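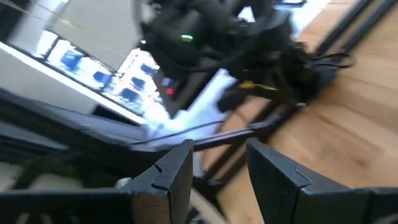
When should a reset rule be applied in a shared bimanual cell?
At the end of every attempt, before the arms are driven back to the home pose, and again whenever an operator hands the station over to someone else.

4. Station Rules and Their Enforcement

4.1 Scope

The rules in this section cover tabletop cells with two arms mounted on a common frame and used by more than one operator per shift. They do not cover mobile bases or cells behind full-height fencing. We drafted the first version in December, after a review of the session logs kept under the Wurano protocol, and revised it twice. The final text has 13 rules. Nine of them concern the state of the table and the objects on it; the rest concern cables, arm speed during homing, and the wording of log entries.

Earlier guidance, including the internal Fako checklist, treats the start of an attempt as the only point at which conditions need to be verified. In our logs this left a gap. An attempt that was stopped early was often followed by another without a recorded reset, and the second attempt inherited object positions that the log did not mention. Kemeys and Ifans noted the same gap in their comparison of reset practices and proposed a two-sided check, which we adopt with minor changes in wording.

4.2 Shared Workspace Between Arms

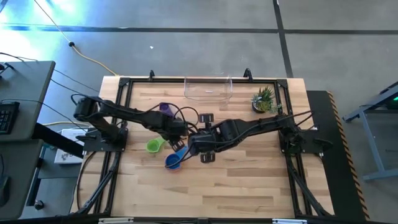
Figure 3. Two-arm station with measuring cups on the table.

Rule 4 defines a shared zone as any part of the tabletop that both grippers can reach without a change of base position. Within this zone only one arm may close on an object at a time, and the other must either hold still or move away along the path it came in on. The rule is simple to state and hard to follow when the task objects are small and lie close together. In Figure 3 the two grippers are side by side just to the right of the table center, above a group of purple, lime green and blue cups, and the handle of the blue cup angles up toward the right gripper. Under Rule 4 the operator in this position must name the active arm in the log before either gripper closes. We considered a minimum distance between grippers as an alternative and dropped it, as it ruled out handovers altogether.

Rule 5 deals with items that are on the table but are not part of the current task. Such items may stay if they are listed on the station card, if they stand outside the shared zone, and if their position is the same at the start and end of a session. Items not listed are removed. Rule 6 requires that cables be checked for slack at full reach in both directions. The check is done by hand with the arms unpowered, and the result is entered as pass or fail with no further comment.

4.3 Logging

The reviewed set holds 1,969 log entries. Each was read by two coders, who marked whether it allowed a third person to rebuild the starting layout. Disagreements were settled by discussion. Free-text entries were the main source of trouble: "same as before" was common and could seldom be resolved. Rule 9 therefore bans references to earlier entries. Rule 10 requires color and orientation for every task object, using a fixed word list. The list was taken from the Wilico labeling guide and shortened. Terms such as "near" and "beside" were removed; "touching" and "not touching" were kept.

Operators objected to Rule 10 on grounds of time. With the printed form, an entry takes nearly 15 seconds once the operator knows the word list, and we kept the rule as drafted. A station may use its own form if the fields appear in the same order.

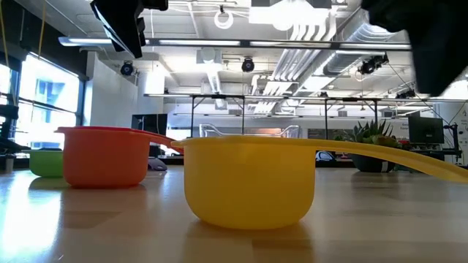 Who is allowed to waive a rule during a session?
Only the station lead may do so, and the waiver applies to a single attempt; it must be written in the log before that attempt begins.

4.4 Waivers and Conflicts

Waivers are numbered separately from log entries. A waiver names the rule, the attempt, and the arm or arms affected. It cannot be extended or reused. Rules 1 through 3, which govern the stop button, the homing speed and the presence of hands in the shared zone, cannot be waived at all.

Where a station rule conflicts with the manual of the arm supplier, the manual applies and the conflict is reported to the station lead. We found one such case. The homing order in our first draft differed from the one given by Rüegg for its frame-mounted arms, and Rule 2 was rewritten to defer to the supplier. Where two station rules conflict with each other, the one with the lower number applies until the text is revised. Revised rules keep their numbers so that older entries can still be read against the text in force when they were written.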